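Plusgate Automation Standards Office
12 October 2022

1/ Revised good practice for shared gripper cells takes effect today. It replaces the July edition and applies to all four Plusgate sites.

2/ Start each session with the fingers open and nothing held between them. Check the fasteners on both linkages before enabling motion.

3/ Wipe the work surface before placing objects. Dust specks are to be logged if they remain after cleaning.

4/ Keep cables outside the marked reach area — including slack that may move during a run. Trays stay at the side.

5/ Inspect finger pads every 1,000 cycles. The previous interval was 560. Sites using Zurgate pads keep their present schedule.

6/ Questions on the text go to Ghassan Semaan, quoting clause 191. Comments from Idusach operators will be answered in writing.

7/ Wrist views, sections 2 and 3:

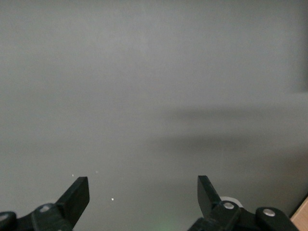
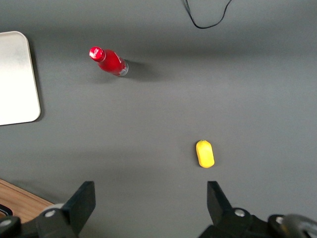 Gripper fingers open over the gray work surface. Second view: red bottle and small yellow object on the table.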